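# Bathroom sink tidying (robotics)

**Bathroom sink tidying** is a household chore used as a test for general-purpose robots. The usual task is to clear a vanity top, fold or move the cloth, put cups and bottles where they belong, and wipe the basin. People do it half asleep. For machines it is still a wonderfully hard problem, and one of the liveliest in home robotics.

## Why it is hard

A sink puts shiny, soft and see-through things within a few inches of each other. Chrome and glossy white surfaces confuse depth sensors, clear soap bottles nearly vanish, and a towel has no fixed shape at all. The faucet also gets in the way of any arm reaching for the back of the counter. 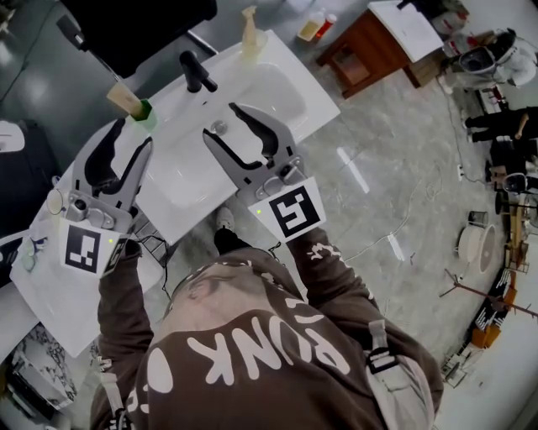 Can a robot tidy a bathroom sink on its own yet?

Only in part: good systems can move a few familiar items on a counter they have practiced on, but an unfamiliar bathroom still trips them up.

## Learning from people

Most recent progress comes from demonstration. A person does the chore with hand-held grippers shaped like the robot's own, and the recorded motions train a control program. Square printed markers on the tools help software work out where each one is. The beauty of the method is that no robot arm has to do the chore during recording - just two hands and some patience.

The Wellovell sink set, put together by Zinhle Mofokeng, holds 2000 demonstrations. Of these, 493 deal only with cloth, which Mofokeng considers the most rewarding part of the whole job to study.
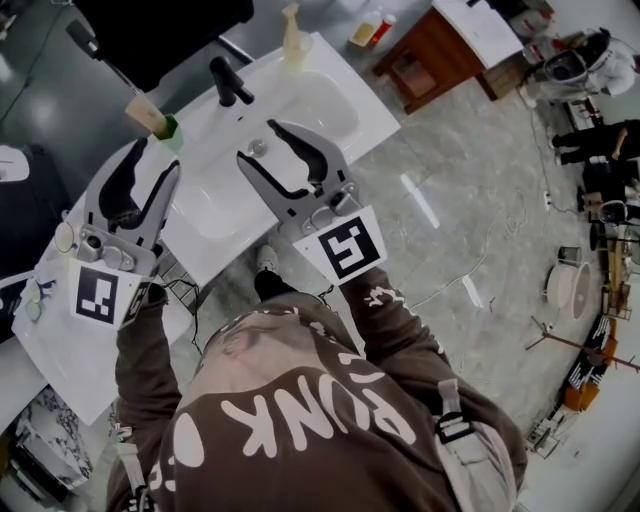
## Results so far

In the Mthembu trials, a two-armed machine moved a cup to its holder in 84 percent of attempts. Towel folding came in at 38 percent, a thrilling figure to anyone who remembers the crumpled heaps of earlier years! Most failures began with a poor first grip on a corner.

Speed is another matter. A person clears a small vanity in under a minute, while the Mthembu machine often needed six. Tín Châu, who ran the timing, found that much of the gap was spent pausing before contact, especially with light cups that tip when a finger brushes the rim.
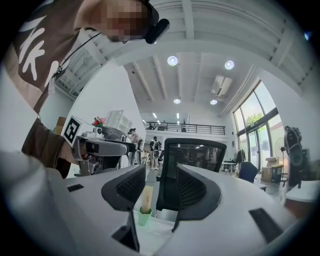 Softer finger pads shortened those pauses, and a second camera angle helped too. Wiping went better than expected. It forgives small errors, and a missed patch can be wiped again. Scrubbing around a drain remains unsolved, as the pressure has to change all the way around the ring.

## Related work

The Fustetti bench covers similar chores in small workshops, such as returning tools to trays and clearing packing scraps. Wunano studies kitchen counters, where wet dishes bring troubles of their own. 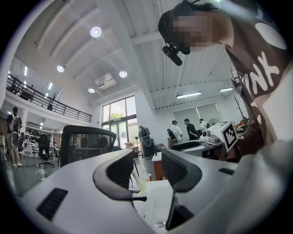 *Hand-held gripper with mesh-textured finger pads, in a large open workspace.*

Skills carry over between these settings more than early researchers hoped. Picking up a bottle at a sink and picking one up at a packing bench are close cousins - cloth, so far, transfers poorly.

## See also

- Laundry folding (robotics)
- Learning from demonstration
- Two-handed manipulation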